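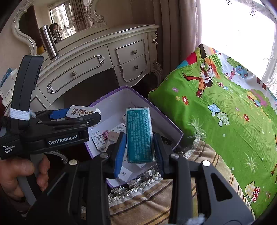 A **sundries box** (also *bits box*, *bathroom box* or, in older Canadian usage, *the catch-all*) is an open household container for small packaged goods that have no agreed home. Typical contents are toiletries, dental supplies, sample packets, leaflets and cartons kept long after their usefulness has lapsed. It is distinguished from the junk drawer by its portability and by the greater optimism of its owner.

## Contents

Most of what goes into a sundries box is packaging of one kind or another. Small cartons predominate, followed by flat packets, cards and folded instructions. Dental items are well represented, as clinics tend to send patients home with something in a printed box, and patients tend to keep the box.

Cellophane-wrapped goods form a class of their own. The wrapping shows that an item has never been opened, a fact generally taken as grounds for keeping it another year.

## Form

The container is usually a lidless plastic or fabric-covered bin, low enough to be searched without being emptied. The Derkico pattern, sold in June sales under several names, has pale walls and a coloured rim. The rival Malix has a lid, and is most often seen without it. Frerichs makes a divided version with 16 compartments, priced accordingly and recommended chiefly by people who have not yet filled one.

## Placement

The box is kept on or near a dressing table, where it competes for space with the things a dressing table is for. When it is sorted, the contents are commonly moved to a second surface. A patterned tablecloth is a traditional hazard here, as small bright cartons are readily lost among painted mushrooms, daisies and cartoon children with sticks. Plain cloths are recommended in the literature and seldom owned.

## Sorting

Three methods are in general use.

- **By use.** Teeth with teeth, hair with hair. Breaks down at the first item whose use is unknown.
- **By size.** Tall cartons at the back, small ones in front. Looks excellent and helps no one find the floss.
- **By standing up.** Boxes are set on the table in a loose cluster and considered. The Rokov household guide allows this stage 16 minutes; practitioners have been known to take the afternoon.

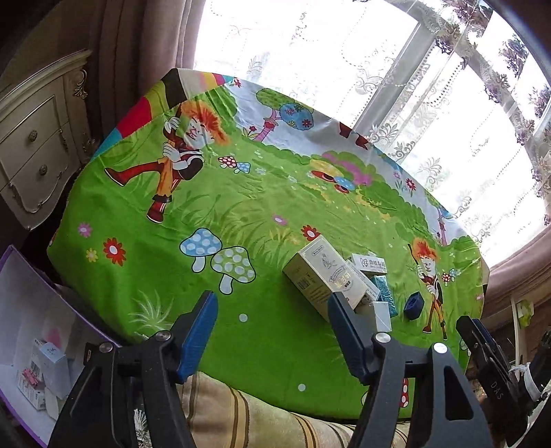 ## Disposal

Empty cartons may be flattened and recycled. Full ones past their date are harder, and are usually returned to the box pending a decision.

## See also

- Junk drawer
- Vanity tray
- Bag of bags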